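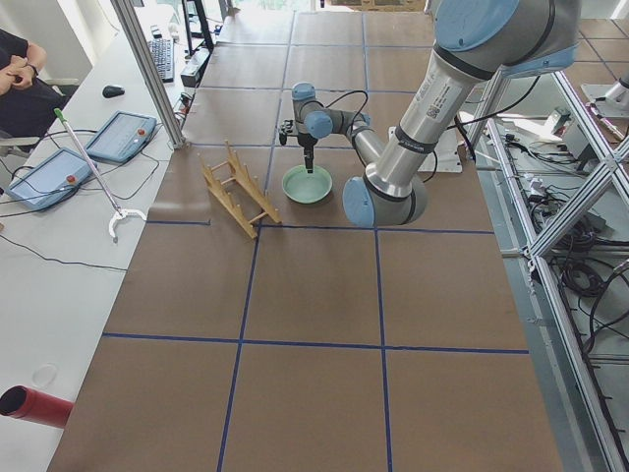

Nisholm dish rack in natural finish, with a round mint-green bowl.

Nisholm Dish Rack
by Oksanen
Item 87-N

The Nisholm is a countertop dish rack for small and medium kitchens. It has two slanted side frames joined by round dowel rungs. Plates stand on edge between the rungs. Bowls and mugs go upside down along the top.

The rack is made from solid beech with a water-based clear coat. It has no metal parts, so there is nothing to rust. The natural finish will darken slightly over the first year, more so near a window.

Details
Length: 35 cm
Width: 34 cm
Height: 20 cm
Material: solid beech, clear coat
Assembly: none
Finishes: natural, walnut stain

What fits
Dinner plates, side plates, soup bowls and cutting boards of normal thickness. Deep stoneware bowls take up two spaces. Stemmed glasses are not stable on this rack and should be dried on a towel.

Drip tray
The rack does not come with a tray. The Wenumo tray slides underneath and drains toward one short side, which can be set over the edge of the sink. It is sold separately in white and gray. A folded dish towel also works but should be changed daily.

Care
Wipe with a damp cloth and a little dish soap. Do not put the rack in the dishwasher or leave it standing in water. Twice a year, sand any rough spots lightly and rub in food-safe oil. If a dark spot appears where a rung meets the frame, let the rack dry fully for two days before oiling.

Shipping and returns
Orders ship from our Drerkier warehouse within three working days. Unused racks can be returned within 35 days in the original box. A cracked rung is covered for two years. Send us a photo of the damage with your order number and we will replace the rack.

The walnut stain is out of stock and will be back in March. The natural finish is available now.

Page updated 7 October 2026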